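Filed under: Troubleshooting / Two-Arm Setups

How I stopped my gripper from dropping mugs after a cable snag

If your arm picks up a mug perfectly a dozen times and then lets go of it halfway to the tray, don't start by retuning the grip force. I did, and I lost a whole afternoon to it! My fault turned out to be in the cable sleeve, and the fix took less time than finding the right hex key.

Some background. I run a two-arm mug loading task we call Canport, written on top of a controller package named Nomitz. On 12 May 2026 the log started filling up with "grip lost" errors, always on the far side of the table, always with the wrist turned well over. Near the tray, no trouble at all. That pattern is your first clue (I ignored it, naturally).

Step 1. Stop both arms and cut the power before your hands go anywhere near them. Yes, both, even if only one is acting up.

Step 2. Pull the error log and sort it by wrist angle. I had 73 drops out of 300 picks, and nearly all of them were bunched at one end of the range.

Step 3. Put the mugs back where they were and go look at the reach that fails. Wrist views are great for this, so save a couple.

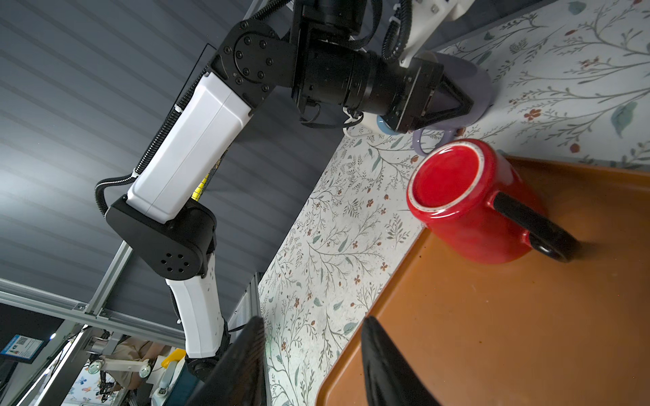
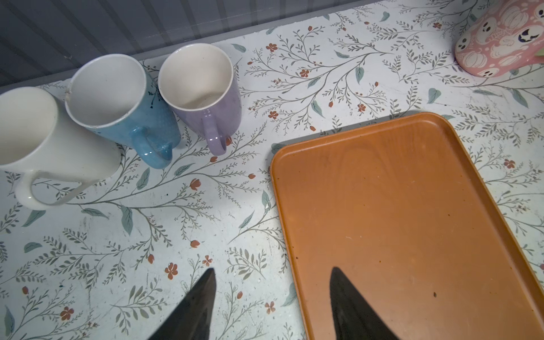
Mugs and an orange-toned tray on the flowered table covering, same as in every run I do.

Step 4. With the power still off, move the wrist slowly by hand through the bad angles and watch the sleeve. Mine went tight and tugged on the gripper connector just enough to break contact for a moment.

Step 5. Give the sleeve more slack at the elbow, re-clip it, and move the wrist through again. Then run slow, with soft plastic cups if you have them.

Sárközi wrote in to say that slack alone only bought a few weeks on a similar arm, and that the connector itself should be swapped if it has been tugged for long. Fair point, and I've ordered a spare. I'm also adding a stop on the first "grip lost" so the arm doesn't carry on with its fingers open. I'll rerun the full 300 in June with the new connector in.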